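홈 | 제작 소식 | 지원사업 보고 | 자료실 | 문의

2020-03-18
작성: Ya-wen Yen (드라마 〈클루크홀름의 부엌〉 기획·대본 총괄)

나세리(Naseri) 영상기금 담당자님께 드리는 중간 보고

안녕하세요. 지난번 보고를 드린 것이 11월이었으니 그사이 계절이 한 번 바뀌었습니다. 그때 대본 초고가 늦어져 걱정을 끼쳐 드렸는데, 재촉 한 번 없이 기다려 주신 덕분에 저희 작가실 식구들이 겨울을 잘 났습니다. 이번 보고는 조금 길어질 것 같으니 차 한 잔 곁에 두고 읽어 주시면 좋겠습니다.

우선 대본부터 말씀드리겠습니다. 〈클루크홀름의 부엌〉은 모두 24부로 기획되어 있고, 현재 아홉 편의 대본이 확정되었습니다. 원래 계획보다 두 편이 모자랍니다. 6부에서 큰며느리 수연이 시댁 식당의 장부를 들고 친정으로 가는 대목이 있는데, 처음 원고에서는 이 가출이 너무 갑작스러워서 읽는 사람마다 수연을 야속하게 여겼습니다. 그래서 4부로 거슬러 올라가 시어머니 정례와 수연이 김장독을 씻으며 나누는 대화를 새로 썼고, 그 대화가 들어가니 5부의 생일잔치도 손을 대지 않을 수 없었습니다. 고치고 나니 정례라는 인물이 훨씬 살아났습니다. 초고의 정례는 소리부터 지르는 사람이었는데 지금은 말을 삼키다가 엉뚱한 데서, 이를테면 동네 세탁소 앞에서 터뜨리는 사람이 되었습니다. (저는 그 세탁소 장면을 무척 아낍니다.)

둘째 아들 동하의 이야기는 아직 숙제로 남아 있습니다. 동하는 결혼을 약속한 사람이 있으면서도 집에는 혼자라고 말해 온 인물인데, 이 거짓말을 어느 회에서 들키게 할 것인가를 두고 작가실 의견이 갈립니다. 저는 12부가 좋다고 보고, 공동 작가들은 더 일찍 터뜨려야 후반부가 늘어지지 않는다고 합니다. 양쪽 다 줄거리를 써서 비교해 보기로 했고, 다음 보고 때는 정해진 안을 보여 드릴 수 있을 것입니다.

배역은 정례와 수연 두 역이 정해졌고 계약서도 오갔습니다. 동하 역은 공개 오디션으로 뽑기로 했는데 지원서가 412통이나 들어왔습니다. 작은 제작사에서 이만한 지원서를 받아 본 적이 없어서 기쁘기도 하고 겁도 났습니다. 서류와 영상은 다 보았고, 다음 단계는 대면 낭독입니다. 다만 요즘 사정상 여러 사람을 한방에 모시기가 조심스러워 일정을 뒤로 미루었습니다. 지원하신 분들께는 개별로 연락을 드렸고, 대부분 너그럽게 이해해 주셨습니다.
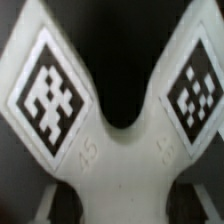
촬영 일정도 같은 까닭으로 조정이 필요합니다. 식당 내부는 에니트사이드(Enitside) 스튜디오에 세트를 짓기로 하고 도면까지 나와 있습니다만, 목공 작업 시작을 잠시 늦추어 달라고 저희가 먼저 부탁드렸습니다. 고맙게도 스튜디오 쪽에서 위약금 없이 날짜를 옮겨 주겠다고 하셨습니다. 시장 골목과 버스 정류장처럼 바깥에서 찍을 장면은 장소를 다시 알아보는 중입니다. 처음 점찍어 둔 골목이 참 예뻤는데, 오후가 되면 배달 오토바이가 쉴 새 없이 지나다녀서 소리를 담기가 어렵겠다는 녹음 감독의 말을 듣고 마음을 접었습니다. 아쉬워서 저 혼자 두 번이나 더 가 보았습니다만, 역시 시끄럽더군요.

예산에 대해서는 크게 염려하실 일이 없습니다. 기획 개발비는 승인해 주신 범위 안에서 쓰고 있으며, 작가료와 자료 조사비가 가장 큰 몫을 차지합니다. 자료 조사비는 항목 안에서 조금 옮겨 쓴 것이 있습니다. 원래 지방 취재 여비로 잡아 둔 금액의 일부를 오래된 한식당 주방에서 일하신 분들의 구술을 녹취하고 정리하는 데 돌렸습니다. 취재를 가기 어려워진 대신 전화로 긴 이야기를 들을 수 있었고, 그 말씀들이 7부와 8부 대사에 고스란히 스며들었습니다. 변경 내역은 기금 양식에 맞추어 따로 제출하겠습니다.

음악은 파메로(Famero)와 이야기가 잘 되고 있습니다. 정례의 주제곡 초안을 받아 보았는데 아코디언이 앞에 나오는, 조금 느리고 우스꽝스러우면서도 쓸쓸한 곡입니다. 작가실에서 틀어 놓고 대본을 읽었더니 다들 대사를 평소보다 천천히 읽더라고요! 수연의 곡은 아직 방향을 잡는 중이고, 노래 가사를 붙일지 연주곡으로 둘지도 정하지 못했습니다.

한 가지 부탁을 드리고 싶은 것이 있습니다. 2차 지원금 지급 조건이 대본 절반 완성으로 되어 있는데, 앞서 말씀드린 수정 때문에 열두 편을 채우는 날짜가 당초 약속보다 6주쯤 늦어질 듯합니다. 지급 시기를 그에 맞추어 늦춰 주시고, 가능하다면 작가료에 해당하는 부분만이라도 먼저 집행할 수 있을지 검토해 주시면 감사하겠습니다. 작가들 가운데 다른 일을 물리고 이 작품에만 매달린 분이 계셔서 제 마음이 쓰입니다. 어렵다고 하셔도 충분히 이해하니 편하게 말씀해 주세요.

확정 대본과 10부 줄거리, 인물 관계도 수정본은 함께 보내 드립니다. 인물 관계도에서 고모부의 이름이 지난번과 다른데, 동하의 직장 상사와 이름이 비슷해 헷갈린다는 의견이 있어 바꾸었습니다. 대본을 읽으시다가 걸리는 대목이 있으면 여백에 편하게 적어 보내 주십시오. 지난번에 2부 밥상 장면에 적어 주신 의견은 그대로 반영했습니다.

늘 마음 써 주셔서 고맙습니다. 모쪼록 건강 잘 챙기시고, 동하 역이 정해지는 대로 다시 소식 드리겠습니다.

Ya-wen Yen 드림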